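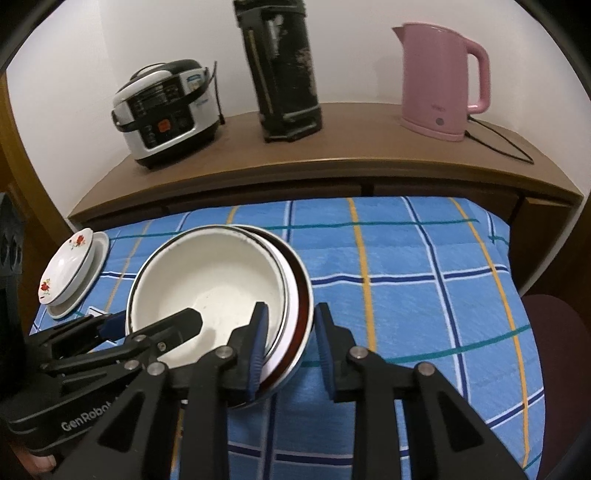 Questions people ask me about the recording work

I'm Hollis, and I look after the home recordings for the Drinis project. I get the same emails over and over, so I've put my answers in one place. Last tidied up 29/01/2023.

What do you need from me?

Your hands, your kitchen or dining table, and a bit of patience! We send you a pair of hand-held grippers with a camera on board, you do ordinary jobs with them, and the recordings go towards teaching a robot arm to do the same jobs.

Do I have to tidy up first?

Please don't. I'd much rather have your own tablecloth and your kettle and rice cooker sitting behind the job than a bare white bench. We had plenty of bare bench from the early days at Pikex and the arm got very confused the first time it met a checked cloth.

Which jobs count?

Stacking and unstacking bowls is the one I'm asking for most at the moment (nested bowls are horrid, the rims sit so close together that the fingers have to go in just right). After that, moving small dishes from one side of the table to the other. Folding cloths comes in April, when Panagiotis has finished the instructions.

Can I use my good bowls?

You can, but I wouldn't. Enamel and metal are lovely because they survive me. Our insurance with Gasser covers the grippers and not your granny's china, sorry.

How long is one recording?

Aim for 45 seconds or less. Start with both grippers open, do the job once, open them again, stop. If you're going to do it again, start a new recording.

How many do you want?

A normal set is 15 of the same job. Move things about between goes: turn the stack, swap which bowl is on top, sit on the other side of the table if you can. Fifteen identical ones are worth very little to us.

I dropped one. Shall I delete it?

No, keep it! Mark it as a slip and carry on. Panagiotis Papadakis goes through all of those himself and he gets quite cross if they vanish. We've got 1,090 good recordings of bowls so far and far too few of things going wrong.

My fingers keep getting into the picture. Does that spoil it?

Not at all, a fingertip at the edge is fine. Faces, post and family photos are another matter, so have a look round the room before you begin.

Do I need both grippers for everything?

For stacks, yes please, one to steady and one to lift. For single dishes use whichever hand you like.

When do I get paid?

Denitz handles the payments, and they go out 12 days after your set is accepted. If it's been longer than that, write to me and I'll chase it.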